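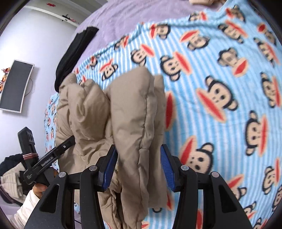

How long does it take to set up a visitor session with the hand-held grippers?

Allow half an hour for one pair of grippers and one bed or table. If a second station is planned, the same two people can set it up in a further fifteen minutes, provided the cases have been unpacked the evening before.

Section 4. Open Days and Visitor Demonstrations

This section covers the use of the Tretura hand-held grippers in front of visitors. It assumes that you have read Section 2 (Charging and Storage) and Section 3 (First Recording). Recordings made for training follow the procedure in Section 3, even when guests are present.

4.1 What you need

One pair of grippers, left and right, both charged
The laptop with Flirnila installed, and its power supply
A bed or a table at least as wide as a single bed
The clothing box: jackets, knitwear, T-shirts, towels
Two spare sets of finger pads
Floor tape
The printed consent sheets and a pen on a string

Quilted and padded jackets make the best first item. They are easy to pick up and visitors can see the pads close on the fabric from a few steps away. Save thin shirts for later in the session.

4.2 Preparing the station

1. Clear a walkway on the side of the bed where visitors will stand. Tape a line on the floor one long step back from the edge.

2. Spread a blanket or sheet on the bed. A busy print is fine for a demonstration and helps when you explain why the grippers are used in ordinary rooms.

3. Check the finger pads. Press each one with your thumb. If a corner lifts, replace the pad before the session.

4. Check the screws on the side plates with the small driver from the case. Finger-tight is not enough. Stop when you feel firm resistance.

5. Switch on the left gripper, then the right. Wait for the steady light on each.

6. Start Flirnila and select Demo from the opening screen. The program shows both views side by side and saves nothing.

7. Open and close each gripper fully, three times. The two bars on the screen should move from end to end. If one bar stops short, repeat the calibration in 3.2.

8. Turn the laptop so that visitors can read it from behind the line.

Note: In Demo mode the battery reading updates every few minutes. Look at the lights on the grippers if you want to know the charge right now.

4.3 Running the demonstration

A full demonstration lasts 13 minutes. Léonie Bodin wrote the first version of the order below for the March open day at Győri, and it has changed very little.

1. Introduce yourself and say what will happen. Keep this short. People want to see something move.

2. Pick up a jacket with the right gripper, by a fold near the middle. Hold it up for a moment and put it down again.

3. Spread the jacket flat using both grippers. Work slowly – slower than feels natural.

4. Fold one sleeve in, then the other. Bring the bottom edge up to the collar.

5. Invite one visitor to try. Adults and children over ten may hold a gripper. Fit the wrist strap yourself.

6. Let the visitor pick up and put down two items of their choice from the box. Folding is optional.

7. Take the grippers back, switch them to standby and ask for questions.

Caution: The fingers close with enough force to pinch skin. Keep your free hand away from the pads, and ask visitors to do the same before you hand anything over.

Caution: Long hair, scarves and lanyards must be tied back or removed. This applies to the presenter too.

Caution: Do not let anyone lean over the bed while a gripper is in use.

4.4 Questions visitors ask

Someone will want to know where the robot is. Explain that a person wears or holds the grippers while recording, and that the recordings are later used to teach a robot arm with the same fingers. Our garment set held 1,027 recordings at the last release, and you may give that figure.

Someone else will ask whether the robot can do their laundry. It can fold towels and some jackets under supervision. It does not sort, and it has trouble with anything that is inside out.

For questions on price or delivery, pass on the card for Vilmos Vass at Dristis. Please don't guess.

4.5 If something goes wrong

One view is black. Unplug that gripper's cable at the laptop, count to five, and plug it in again. Demo mode picks it up without a restart.

Fabric slips out of the fingers. Wipe the pads with a dry cloth. Alcohol wipes leave them slick for a while, so use those only after closing time.

A gripper will not open. Switch it off. The fingers relax and the fabric can be lifted out by hand. Do not pull on the fabric while the power is on.

Quilting caught on a screw head. Stop, switch off and work the thread free. Take the garment out of the box if a seam has opened.

4.6 Closing the station

1. Exit Demo mode before shutting the laptop.

2. Switch off both grippers and put them in the case, pads facing up.

3. Lift the floor tape.

4. Write the number of sessions in the logbook, along with any pad changes. Pads are due for replacement after 800 closings or at the first tear.

5. Send damaged items and unanswered questions to Rozália Antal. Consent sheets go to Flynn Merrick, signed or unsigned.

For two stations running at once, continue with Section 5.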